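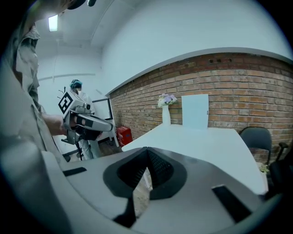 One of the hand-held grippers during the open day, with the marker plate on top.

Stellell open day recordings - README

Hello, and thanks for downloading this! I put the set together after the Stellell open day at Skarnent, when we let visitors pick up the grippers and have a go at recording. It was a Wednesday in November, it rained, and more people came than we had biscuits for. What you get is 1000 short recordings from the day, and I've tried to write down everything I'd want to know if I were opening the folder cold.

What people were doing

Nothing fancy. You hold a gripper, you move it the way you'd like a robot arm to move, and the camera on it records as you go. We gave a short demonstration at the start of each session and then handed things over. There were 19 sessions in all. Some visitors were careful and slow, some swung the thing like a torch (I've left those in, they're useful if you want to test tracking), and a good few stopped to chat with their gripper still recording.
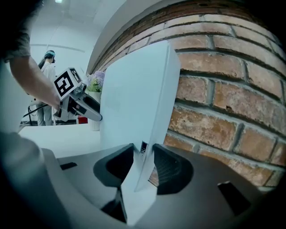 Words and pictures by the Stellell open day desk, Skarnent

The black-and-white patterns on top of the grippers are for tracking. If a hand or a sleeve gets in front of them the track drops out, and you'll see a gap in the pose file. I haven't filled those gaps in. If you need smooth paths, fill them yourself and please say so when you share the results!

What's in the folder

clips - the video, one file per recording
poses - gripper position over time, same file names as the clips
sessions.csv - which recording belongs to which session, plus my notes

My notes get shorter as the day goes on. Sorry. By session 15 or so they're mostly single words - "good", "wobbly", "lunch".

Things to watch out for

The lens is very wide, so straight walls come out curved. The calibration file is in the top folder and you should use it before measuring anything. Session 5 has a clock problem and its poses lag behind the video, so skip it if timing matters to you.

Using it

Fine for teaching, research and tinkering. Please don't try to work out who the visitors are. The Tedis loader reads the folder as it stands; for the older MacKinnon scripts you'll need to rename poses to tracks first.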